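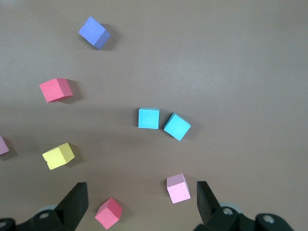 Eight foam cubes in mixed colours.

Kakness: does cargo carry over at the end of a season?
Last updated: 17/03/2019

pellmell
We finished our third game of Kakness last night and ended up arguing over the same rule as the first two times. The rulebook says "goods in harbour are cleared at the close of the season". Half of us read that as everything sitting in your harbour goes back to the supply. The other half read it as cleared for sailing, in other words customs have passed them and you may load them next turn without paying the fee.

It makes a big difference. If it all goes back to the supply there is no point buying fish in the last round before winter. If it is cleared for sailing, the last round is the best time to buy because everyone else has run out of money.

How do other people play it? We have the first edition, no expansions.

drystane
Goes back to the supply. It's the only reading that works with the warehouse building. Why would anybody pay for a warehouse if your goods were safe in the harbour anyway?

ottershaw2
Agree with drystane. The warehouse card says "goods here are not cleared". If cleared meant "passed by customs" then the warehouse would be a punishment.

pellmell
I hadn't looked at the warehouse card that closely. In our games it has hardly been bought, it costs too much for what you get. That might be because we were half playing the other rule.

lampwick
I'm going to disagree. Look at the customs house. It says "clear one good of any colour". If clear means return to the supply then the customs house lets you throw away your own goods, which is useless. So the word has two meanings in the same box and you can't settle it by pointing at one card.

drystane
The customs house doesn't say your own good. You use it on someone else's harbour. It's the only attacking card in the base game.

lampwick
It doesn't say someone else's either. I've always played it on my own.

drystane
And what did you get out of it?

lampwick
Skipped the fee. Like I said.
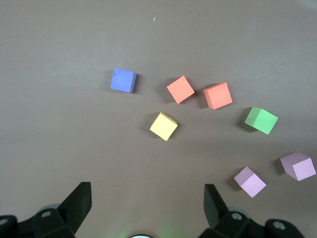
Blue cube, with the two salmon-orange ones to its right.

fennimore
For what it's worth the Skarnel expansion has a rewritten reference sheet and it uses "discard" for the end of season and "pass" for the customs house. So you're both partly right. Harbour goods are discarded in winter, and the customs house is used on your own goods to skip the fee. I'd play it that way even without the expansion.

drystane
Fair enough on winter. I don't accept the customs house though. Skarnel changed a lot of cards, it made the ferry cheaper and took the tax off salt. You can't use an expansion to work out what the base game meant. They may have changed that one on purpose because people found it too nasty.

ottershaw2
I wrote to Majali about a different card a while back and got an answer inside a week. Somebody should just ask them.

pellmell
I've sent them an email. Will post when I hear.

In the meantime a second question. When you play on the Romon side of the board, does the river freeze for everybody or only for players upstream of the ice marker? We played it as everybody and it was a very slow game.

brackenbed
Only upstream. There's a small diagram on the inside of the box lid, of all places. It took us months to find it. The arrow shows boats below the marker moving as normal.

If you froze everybody I'm not surprised it dragged. Romon is already the slower side. We allow 3 hours for it with four players and still sometimes have to stop before scoring.

pellmell
Thank you. Just looked in the lid and there it is. We had the insert covering it.

Three hours sounds optimistic for our lot.

hob_and_kettle
Coming at this from a different angle. We play with my mother-in-law, who can't see the difference between the brown goods and the dark red ones in evening light, and we had already lost some of the wooden pieces behind a radiator. We now use foam cubes out of a craft set for all the goods. They're bigger, they don't rattle about, and she can pick them up. They don't fit inside the harbour spaces so we put them beside the board.

Since they're off the board, clearing the harbour at winter is easy to remember. You just sweep them all back. So we play drystane's way, mostly out of laziness.

lampwick
Foam would drive me mad. Half the pleasure of this game is the wooden bits. One sneeze and your fish are on the carpet.

hob_and_kettle
Hasn't happened yet. A cloth helps if your table is slippery. I'd sooner have her in the game than keep the nice pieces.

ottershaw2
I like the wooden ones too but the brown and dark red are a poor choice, I've mixed them up in daylight. I put a dot of white paint on the brown.

drystane
A dot of paint works. Let it dry properly or they stick together in the bag.

fennimore
Does anyone play with open money? The rules say hidden, behind the screen, but we found people were forever adding up what everybody else had spent and it took as long as just showing it.

brackenbed
Hidden here. My best score on Romon is 361 and I only got it because the others thought I was broke.

fennimore
361 is very good. I've not broken 300 on either side.

lampwick
Open money ruins the auction. You know exactly what the person on your left can bid and you put in one coin more. I'd leave it hidden.

fennimore
In a four-player game maybe. With 2 of us it makes no odds, you can work it out in your head.

pellmell
Back with an answer from Majali. They say:

End of season, all goods in harbour go back to the supply unless they are in a warehouse. Customs house may be used on any player's harbour, yours included, and the good it is used on can be loaded without the fee. So you can use it to help someone else if you want to, but you can't use it to throw their goods away.

They also said the wording will be tidied up if there is another printing.

drystane
Well, I've been playing that card wrong for years. I still think my version is a better card.

lampwick
I'll take that as a yes.

ottershaw2
Why would you ever use it on another player's harbour?

brackenbed
If you share a ship on Romon. You both score the delivery, so paying their way out is sometimes worth it. It doesn't come up much.

pellmell
We're playing again at the weekend with the proper rule and the river fixed. I'm going to try buying the warehouse early and see if it pays for itself.

drystane
Buy it second. Ferry first.

Contact us | Copyright of posts remains with their authors | Thread 1119 | Back to top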